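Grants and Reporting | Community Food Programs | Interim Reports
Search this site Enter keywords Go

Shared Kitchen and Preserving Program: second interim report

Prepared by Tegwen Powell, program coordinator
For Natalia Valdovinos, Skendeo Fund

Period covered

This report runs from the end of the first interim report to the close of the winter term. It covers the shared kitchen at Dristari Hall, the preserving classes, the equipment library and the money spent against the second instalment. The orchard gleaning work is reported separately under its own agreement and is only mentioned where it supplied fruit to the classes.

Kitchen fit-out

The fit-out was the main piece of work carried over from the last report. The new sinks are in and the grease trap has been signed off by the council inspector. The inspector asked for one change, a second handwashing basin near the rear door, which meant moving a run of shelving and re-tiling behind it. That work pushed our opening back and cost more than we had set aside for plumbing. We covered the difference from the contingency line, as agreed by phone with your office.

The bench heights are still a problem. They were built to the drawings, but the drawings assumed everyone would be standing. Two of our regulars work seated and the fixed benches are too high for them. We have bought a lower folding table as a stopgap. A proper fix would be to drop the bench along the window side, and we have a quote for that from Giannakopoulos Joinery. We have not accepted it yet as there is nothing in the current budget to pay for it.

Preserving classes

We ran 9 classes against a target of eight. The extra one was a repeat of the marmalade session, which had a long waiting list. Attendance was strong for citrus and tomato and weak for pickled vegetables. I think the pickling sessions were put on at a bad time, late in the afternoon when people with school-aged kids can't come. We will move them to mornings.

The tomato day was the largest. The gleaning group brought in more fruit than we could process in the time, and we finished with 300 jars of passata. These were shared between the people who did the work and the pantry at the front of the hall. We had to stop early when we ran short of lids. Lids are now ordered by the carton at the start of term, and the person opening up checks the shelf against the class list.

Food safety training was done before anyone handled low-acid produce. We changed the order of the first session so that acidity and jar sterilising come before any cooking. In the first term people were keen to get started and the safety talk at the end was rushed. The new order works better, though the first hour is a bit dry and we could use some better handouts. The current ones are photocopies of photocopies.

Kitchen use outside classes

The kitchen was booked for 673 hours by community groups and small food makers. Most of this was weekday evenings. Saturday mornings are close to full. Midweek days are quiet and we have cut the hourly rate for those to see if it helps.

We use Tokalix for bookings. It does the job but it doesn't handle repeat bookings well, so standing bookings are still entered by hand each month. One double booking came out of this in June, between a bread maker and the seniors' lunch group. The lunch group kept the slot and the bread maker was given a free evening session. We have asked the supplier whether repeat bookings are coming and have not had a clear answer.

Cleaning after hire has been mixed. We now take a small bond from new hirers and return it once the kitchen has been checked. Complaints from the following hirer have dropped off, but this has added to the office workload.

Equipment library

The equipment library lends out preserving pans, dehydrators, a cherry pitter, apple peelers and similar items. Borrowing was steady. The dehydrators go out most and come back with the most wear. One has a failed fan and is waiting on a part. The catalogue has been redone so that each item has its own tag number, a list of the pieces that should be in the box and a note on where it is stored. Missing pieces were our biggest complaint last year.

Larger powered appliances are not lent out and stay in the kitchen. Hirers are shown how to use them at induction and sign the sheet.

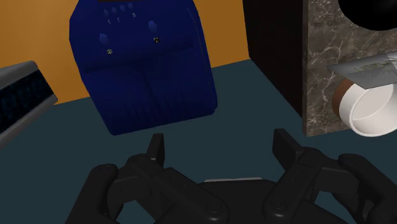 DRISTARI, September 2, 2025

The figures below were checked against the ledger on the date of this report. Spending on the second instalment is on track overall. Plumbing is over for the reason given earlier. Printing and advertising are well under, as most people heard about the classes from each other or from the noticeboard. We would like to move the unspent printing money to consumables, meaning jars, lids, sugar and vinegar. Vinegar in particular has gone up since the budget was written. Please let us know if that needs a formal variation or if an email is enough.

Staffing

The kitchen supervisor role was vacant for part of the term. It has now been filled on a part-time basis. While it was empty I covered the evening lock-ups and some office work slipped, including the participant survey, which went out late. Responses are still coming in, and I will send the results with the final report.

Next period

The spring program is drafted. It has jams and cordials first, then a two-part session on fermenting. Morning pickling classes start once the room is free. We also plan to test the lower folding table with the seated participants and ask them what height they would want before going back to the joiner.

Outstanding items for the Fund: a decision on the printing money, and advice on whether the bench alteration could be considered under the access stream. The joiner's quote and the inspector's sign-off are attached.

Tegwen Powell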